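**Zalano 42 Home Charger**

I've been selling car chargers out of our Gikville shop for a while now, and the Zalano 42 is the one I put in my own garage. It plugs in, it charges the car overnight, and I forget it exists (my favorite kind of gadget!). The price is $424 with the wall bracket, or $600 if you want our guy Silviu to come out and install it.

The cable is 24 feet long, so you can back in or pull in nose first, whatever you like. I was nervous about winter, but mine has hung outside the garage door since May and the plug still clicks in nicely.
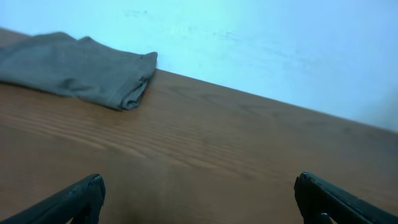
*Wood-grain tabletop against a pale wall.*

You'll need a 240-volt outlet on its own breaker. If you're not sure what you've got, send me a picture of your panel and I'll take a look before you spend a dime. We have 76 in stock as of 11/01/2018, and the white ones always go first. Ask for Irina if you're picking up!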